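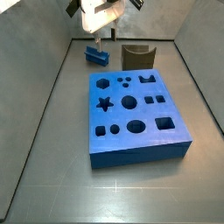 Adi Wibisono

Section 2: Setting Up Your Second-Half Journal

Welcome to the part of the Uvilach guide I love most! You've got the binder open, you've read the short introduction, and now you get to put your own life on paper. Set aside one evening for this section. I did mine at the kitchen table with a pot of tea, and I was still writing at 11 p.m.

What you need: the Uvilach binder, a pen you like, the gold tabs and the pad of Look Back sheets. The Clarkeo planner pages are for Section 3, so leave them sealed for now.

1. Put the gold tabs in the binder in this order: Work, People, Learning, Place. If one of those words doesn't fit you, cross it out and write your own (mine says Music instead of Learning).

2. Take one Look Back sheet for each tab. At the top, write the year you turned 20, or the closest year you remember well.

3. Fill the left column with things you did often back then and enjoyed. Small things count – fixing radios, calling your aunt, walking home the long way.

4. In the right column, write when you last did each one. Leave a blank if you can't remember. Blanks are great! You'll come back to them in step 6.

Note: The sheets hold 102 lines in all. You don't have to fill them, and most people stop well before the end.

5. Close the binder and leave it until the next day.

Caution: Please don't make big decisions from a first draft. Quitting a job, selling a house or moving across the country belongs in Section 5, after you've talked it over with the people it affects.
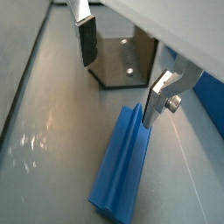 Ngau wrote to say that step 5 was the hardest for her, and that she gave in and opened the binder again before breakfast. She asked whether she had to start over. No, you're fine, keep going!

6. Read your sheets out loud, then circle two items you'd like to bring back. Start with the blanks if nothing jumps out.

7. For each circled item, write a letter to yourself of no more than 200 words, dated one year from now, telling how it went. Write fast and don't fix the spelling.

8. File each letter behind its tab. If you're in the Flindmont reading circle, bring one of them to the January meeting.

Note: If you type your letters, print them single-sided so the binder rings don't eat your words. The spare sheets in the back pocket can replace any page you've messed up.

Next: Section 3, Planning Your First Month.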